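Ticket 109: Arm stops short over the motherboard (Nesetach student team)

Status: open 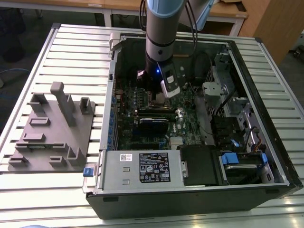

Reported by Margus Liepiņa in March. The disassembly routine runs fine up to the approach move over the open Dell tower. Then the arm holds position and the controller logs error 882, "target not reached." The gripper still opens and closes from the manual panel.

Tried so far:
- Restarted the controller. Same error.
- Re-taught the approach point with the case lying on its side. Ran 3 times, failed on the last one.
- Cut speed to 47 percent. No change.

Next: check whether the case shifts on the slats between runs, then redo the table offset. Please don't move the gray fixture plate until that's finished. Logs are in the Tudow folder.

Nesetach Robotics Club | Contact the lab desk | Back to top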